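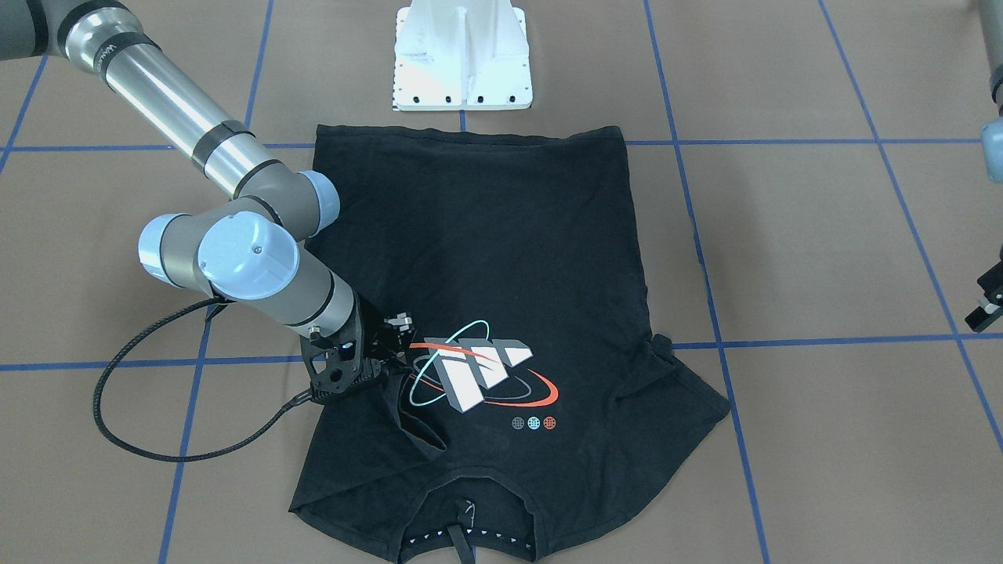
Garment folding station - safety and condition checklist
Rarnthorpe workroom, September check
Form supplied by Kuhlmann. Comments are the inspector's own.

1. Work surface clean and free of snags
Pass, for now. The tan covering has creases in it. The form wants "smooth and undamaged" and gives no idea how much of a crease counts as damage. I ran a hand over it and caught nothing.

2. Grid tape fully stuck down
Pass with comment. Blue tape on all the lines. I pressed the corners myself. The last form says "tape OK" and nothing else, so I have no way of knowing if anyone touched it.

3. Shirt laid flat before folding
Fail. The Juston instruction card says to smooth from the hem toward the neck until no wrinkles are left. I would like to meet the black T-shirt that does this. Soft wrinkles should be allowed and the card should say so.

4. Printed side checked for cracking or peeling
Not scored. The form does not say whether shirts go print up or print down, and a logo on the chest gets handled differently in each case. Pick one and write it down. 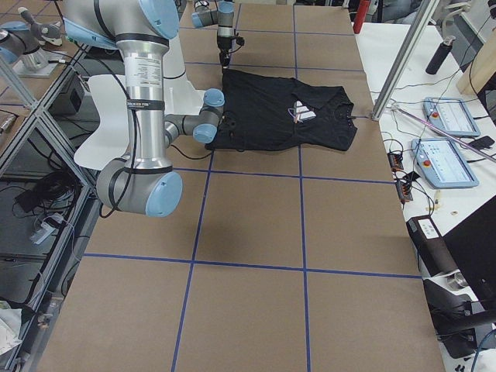
5. Collar direction the same for every shirt
Fail. The card says "collar away from folder," which means two different things depending on which side of the table you call the front. Mark the front.

6. Cables clear of the fabric
Check before every shirt. A weekly tick in a box proves very little - cables move.

7. Walkway clear on all sides
Pass at 2 p.m. I make no promises about 3.

8. Nothing sharp left on the table
Pass. No pins, blades or loose tags found. Look under the shirt as well as next to it.

9. Folding log up to date
Doubtful. The log claims 265 shirts with no rejects. Either Tusiter is sending us perfect shirts or rejects are not being written down. I know which I believe.

10. Covering replaced on schedule
Unknown. The form says every 28 days. No change date is written anywhere I could find.

Result: conditional pass. Items 3 and 5 to be fixed and checked again. Item 10 needs a date in ink.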